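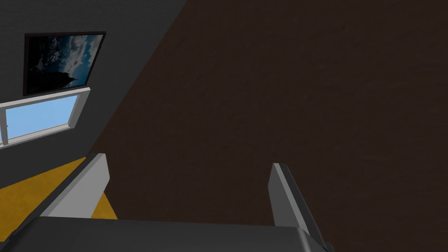

How to Bring a Tired Wooden Tabletop Back to Life

Dec 11, 2018
By the Minder home desk

If you have an old table that has gone dull and patchy over the years, please don't give up on it yet! Most tops only need a good cleaning, a light sanding and a few thin coats of oil, and you can get through the hands-on part in an afternoon (the drying is another matter, so plan to eat somewhere else for a few days).

Start by washing the top with warm water and a drop of dish soap, using a cloth you have wrung out well. Old polish comes off slowly, so go over it twice and let the wood dry overnight.

Next comes the sanding. Wrap a sheet of 120 grit paper around a cork block and work along the grain with long, easy strokes – never across it, however tempting that stubborn ring from somebody's coffee mug may be. Switch to 220 grit once the surface feels even. If your table has a veneer, skip the coarse paper altogether and be very gentle near the edges, where it's easy to go right through. Vacuum up the dust and wipe everything down with a barely damp rag.

Now for the oil. I have used Clirkar for years and still like it best, but any good furniture oil will do. Pour a little onto a lint-free cloth, rub it in, wait 16 minutes and wipe off whatever is still sitting on top. Let it dry for a full day before the next coat. I do 3 coats on a side table and 5 on anything that sees daily meals.

Oily rags can catch fire on their own, so lay them flat outdoors to dry, away from anything that burns, and never leave them in a heap.

Give the finished top a week before you put a tablecloth back on it, and use coasters for the first month.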